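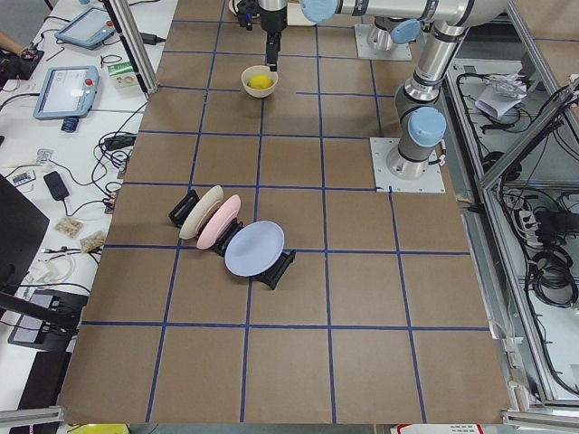 Plates on stands keep sliding forward on a paper-covered table

Posted by Tegan Trevaskis, 30/01/2022

Hello everybody. I am preparing a table for a small sale of ceramics in our town hall. I covered it with brown kraft paper and made squares with dark blue tape, so every piece has its own place. The plates stand upright in black plastic stands, one behind another in a diagonal row: cream at the back, then pink, then a bigger lavender-blue one in front. When people walk past, the stands move a little on the paper, and I am afraid for the big plate. How can I stop it? I also would like to know if the small bowl with a lemon in it should go near the plates or stay separate.

Saskia Whitelaw

Your problem is probably the paper and not the stands. Kraft paper is quite slippery under plastic. I put 2 small dots of removable putty under each stand, at the front and at the back, and press for a few seconds. Please check also that the paper is pulled tight, and tape it under the table edge. For the big plate I would buy a wider stand — the small ones hold it, but the weight is too high. Try it at home first with a plate that you don't love.

The lemon bowl I would leave separate. It is a nice spot of color alone.

Paora Ashby

just lay them flat, no stand no problem

Alby Tuhiwai

Flat is safe, but then the buyers see only the rim from far away. I agree with the putty. One more thing: if a stand is sitting across a line of tape, one foot can be higher than the other and it rocks. Move it to the middle of the square, or cut out this piece of tape. At the November market in McKinnon I lost a good plate in this way, and the tape was very thin.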